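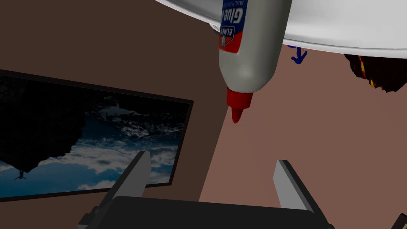
Glue is a liquid that turns into a solid and holds two things together. People have been using it for a very long time, and they have made it from tree sap, animal skins, fish, milk, flour and, more recently, chemicals made in factories. The kind most children know is white school glue. It comes in a squeeze bottle with a narrow pointed tip, like the red one on the Elmer's Glue-All bottle, and the label may say "multi-purpose", meaning it can be used for more than one kind of job. Other glues are made for one job only, such as fixing tiles to a wall or putting a sole on a shoe.

What is white glue made of?

White glue is mostly two things: water and a plastic called polyvinyl acetate, or PVA for short. The plastic is in very tiny drops, far too small to see. The drops float in the water and scatter the light that hits them, and this is why the glue looks white. Milk looks white for the same reason, but its drops are fat and protein.

When you spread white glue on paper, the water starts to leave. Some of it goes into the air and some soaks into the paper. The tiny drops of plastic are pushed closer and closer until they join up into one clear, bendy sheet. If you have ever let white glue dry on your hand and peeled it off, you have seen that sheet. It may even have the lines of your skin printed on it.

Why does it stick?

There are two main reasons.

The first is that most things are rougher than they look. Under a microscope, paper is a tangle of fibres with gaps between them. Wood is full of small tubes and holes. Wet glue runs into the gaps. When it sets hard, it is locked in place, a bit like tree roots in soil.

The second reason is to do with molecules, the very small parts that everything is made of. When molecules get extremely close together, they pull on each other. The pull between two molecules is weak, but a blob of glue has more of them than you could ever count. Added together, the pull is strong.

You might wonder why two dry blocks of wood don't stick to each other if all molecules pull. The answer is that the blocks only touch in a few high spots. Everywhere else there is air between them. Glue is a liquid when it goes on, so it can flow into those spaces and touch both sides.

Why doesn't glue stick to the inside of the bottle?

There are two answers to this one as well. White glue needs to lose its water before it sets, and in a closed bottle the water has nowhere to go. Many glue bottles are also made of a smooth, slippery plastic that this sort of glue can't grip well. Leave the lid open over the weekend and you may find a plug of dry glue in the tip on Monday. You can often pull it out in one piece.

Glues that work in other ways

Super glue does not dry out like white glue. It sets when it meets water, and there is a little water on nearly every surface, including your fingers. It can stick skin together in seconds, so leave it to adults.

Hot glue is a stick of solid plastic that is melted and then cools. The melted glue can burn you.

Epoxy comes in two parts. Each part stays runny by itself, but when they are mixed they react and go hard.

Flour paste is flour and water, often cooked. It is good for papier mâché.

Animals make glue too. Mussels hold on to wet rocks with threads that have sticky pads on the ends. Barnacles cement themselves down and stay there for the rest of their lives. Scientists study both, as most of our own glues don't work well underwater.

Try it yourself

You will need white glue, flour, water, a teaspoon, two small bowls and some strips of coloured paper.

1. Mix two teaspoons of flour with three teaspoons of water in one bowl. Put a little white glue in the other.
2. Join two strips of paper with the flour paste, overlapping the ends. Join two more with the white glue.
3. Leave them overnight.
4. Pull each pair apart slowly.

Look at where they came apart. Sometimes the join lets go, and sometimes the paper tears first – that means the glue was stronger than the paper.

Words to know

Adhesive: another word for glue.
Molecule: two or more atoms joined together.
Set: to change from runny to hard.

Written by Hedvig Rønning

357 shares | 62 comments

Contact us | © Citunix Kids | Back to top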